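Giving Up on Prekeseck After Three Seasons

I finished the third season of Prekeseck last night and I don't think I'll be back for the fourth. I've written about this show here more than any other, so it seemed right to put down why.

For anyone who hasn't seen it, Prekeseck is a slow science fiction series set in a mining town on a moon, in the year 3004. The town is called Gimmont. A supply ship comes every few months, the company that owns the place is called Pondis, and the first season is mostly people waiting for the ship and arguing about what will be on it. I loved that season. There was an hour in the middle of it that took place almost entirely in a laundry room during a power failure, and it told me more about Gimmont than all the space shots that came later.

The writers knew what they had then. They had a small cast, three or four sets, and a clear problem in every episode. The air filter is failing. The radio operator is lying about a message. Somebody has been taking food. You could follow it while tired and still find something in it the second time through.

Season two was bigger and I defended it. The ship finally became a place we could visit, and the Pondis people got faces and offices. I still think the first half of that season is good. The strike episodes hold up. The trouble is that once you have seen the head office, Gimmont stops feeling far away. Characters who took two years to make the trip in the pilot were going back and forth between episodes by the finale. I noticed it at the time and let it go.

Season three has no excuse that I can find. The old doctor is dead and gets two lines about it. The radio operator, my favorite from the start, is now a kind of spy with a gun, and the show doesn't explain how that happened. There is a time jump, then a flashback that fills in part of the time jump, then a second flashback that contradicts the first one. I went back and checked the dialogue, and the dates really don't work. The filter plant burns down in one version before it was built in the other.

I could live with the dates. What bothers me more is that people on the show no longer talk to each other about anything except the plot. In the first season two characters spent most of a scene on how to fix a zipper. By the end of it you knew one of them was going to leave. In the third season when two people sit down, one of them tells the other where the bad guys are, and then they get up.

The running time is part of it too. Episodes used to come in at 59 minutes and felt full. The new ones vary a lot, and the longest of them has a space chase in it that I fast-forwarded. I have never fast-forwarded this show before.

Some things are still good. The music is as strong as it ever was, low and plain, with that one piano figure that shows up when the lights go out. The costumes still look like they've been worn to work. And episode six, the one at the Ó Dálaigh station, is close to the old standard. It's a bottle episode. The crew is stuck at a relay post with a bad door and a shortage of water, and for most of an hour the show remembers what it was about. The Ó Dálaigh people have their own slang and their own way of sharing out meals, and it all gets across without a speech. Then episode seven opens with the station being blown up.

I've read the theory that the third season was rushed, and that the fourth will be the last and was planned more carefully. That may be so. I've also seen people say the confusing flashbacks are on purpose and one of them will turn out to be false. If that's the case, I'd have liked a hint of it somewhere in ten episodes.

A few people have asked whether they should start the show at all. I'd say yes. Watch the first season and treat it as complete. The last shot of the supply ship's lights works fine as an ending, and I thought it was the ending until the renewal was announced. If you want more, go on through the strike and stop there. You will miss the relay station, but you can watch that hour by itself with very little setup.

As for me, I'm going back to older things for a while. I have a box set of a submarine drama that I bought in January and haven't opened, and I'd like to rewatch the laundry room episode before I forget how it goes. If the fourth season gets good notices from people who felt the way I do about the third, I may change my mind. I'm leaving comments open on this one, and spoilers for all three seasons are fine.
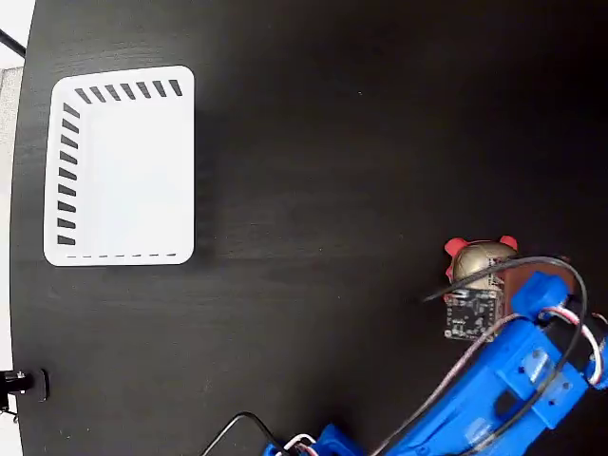 Gave up at the same place, except I quit right when the station blew up and never saw the last few. One thing I'd add is that the flashbacks do line up if you assume the radio operator is the one telling the second one, and she lied about a message back in season one too. It doesn't make the season any better, but I don't think it was a mistake. Agree with you on the strike episodes.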